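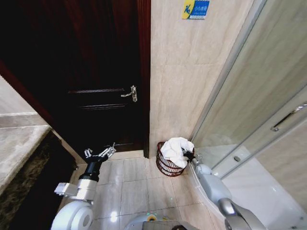
Bathroom, door partly open. Slippery floor sign high on the tile, towel in the wicker basket.

We use cookies to remember your settings. Accept / Manage choices

Small Bathrooms, Big Claims: The Room 21 Gallery

Posted 05/07/2024

Every hotel refit I get invited to look at comes with a folder, and the folder for this one used the word "sanctuary" on the first page. The Peixoto is a mid-priced place in Detside that finished redoing its guest bathrooms in March. The contractor was Fenolance, and the finishes came out of the Skilluveck catalog, which I have complained about before and will probably complain about again.

I am not against small bathrooms. Most of us have one. What I don't buy is the idea that enough marble pattern makes a small room feel like a large one. There is a single picture in this gallery, at the top of the page, and the notes below all go with it. Bigger galleries of the other rooms may follow if the hotel is still speaking to me.

The door
Dark reddish-brown wood with a recessed panel, and a frame in deep red. I like it more than I expected to. It is also the heaviest-looking thing in a room that is otherwise beige and gray, and when it is partly open it takes over. The folder calls the color "grounding." I would have gone a shade or two lighter and saved the drama for the lobby.

The handle
A silver lever. No complaints. Levers beat knobs when your hands are soapy, and whoever picked this one left it plain.

The wall
Beige marble-patterned tile with faint gray veining. It's polite. I have seen this look in dental offices and in very nice apartments, and I couldn't tell you which one this is closer to.

The sign
Yellow and blue, with a slipping figure on one side and white Chinese characters on the other. It is small and it is mounted high up, well above where I look when I walk into a bathroom. A warning about the floor might do more good closer to the floor.

The floor
Light beige square tiles, thin grout lines, and enough shine to bounce the light back at you. It photographs well. I would want to know how it feels under bare feet at two in the morning before I called it a success, and the folder had nothing to say on slip ratings. I asked. I am still waiting.

The vanity
Gray stone countertop, lightly marbled, over a dark brown cabinet front that is marble-patterned too. Add the wall and you have three marbled surfaces in one small bathroom. Somebody at Skilluveck must be very happy. Pick one and let the others be quiet.

The basket
Round, dark brown, woven wicker with an open lattice. My favorite thing in the room, and I doubt it cost much. The crumpled white towel stuffed in it comes up over the rim, so I'd go up a size. Open wicker next to a shower also makes me wonder about mildew by next year.

The shower
Metal-framed glass with a sliding panel, a slim silver bar for a handle, and a raised white tray. The tray is a step up, and the folder's line about "seamless entry" does not survive a look at it. Tan tile inside, a little warmer than the beige outside. I can't decide if that was a choice or a different box of tile.

Recent galleries
- Detside Kitchens: Is Open Shelving Over Yet?
- 57 Towel Hooks, Ranked With Little Enthusiasm
- Fenolance Does a Laundry Room
- The Skilluveck Catalog, Page by Page
- Wicker in Wet Rooms: A Bad Idea I Keep Liking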